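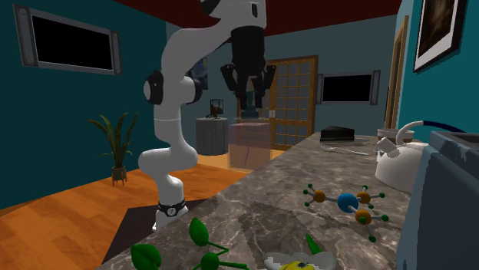 Cellora Quote Notes: data card

Cellora is a small collection of written quotes for house painting and plastering, collected by Whitlock Decorating and prepared by Wayne Ackroyd. The current version was published on May 21, 2026.

What is inside

The file quotes.csv has 1,000 rows. Each row is one room or one outside wall from a quote. The columns are:

- job_id: the number of the job, without the name of the customer
- area_type: interior, exterior or trim
- colour_family: white, grey, warm, cool or other
- coats: the number of coats in the quote
- prep_notes: free text from the estimator
- labour_hours: hours quoted, not hours worked

The file notes_clean.csv has 500 of the same rows with the spelling in prep_notes corrected by hand. Please use job_id together with area_type if you want to match the two files.

Known problems

In 41 rows the field coats is empty. I left these empty and did not guess. The jobs from Vevstead use "trim" also for doors, and the jobs from Dolon do not. Three estimators wrote the notes, and their habits are quite different.

Use

You may use the data for study and for planning software. Please do not use it to set prices, as material costs are not included. Corrections are welcome until September, when I will prepare the next version.

Related

- Cellora colour names list
- Whitlock estimate template
- Dolon exterior jobs, older version
- Changes to labour_hours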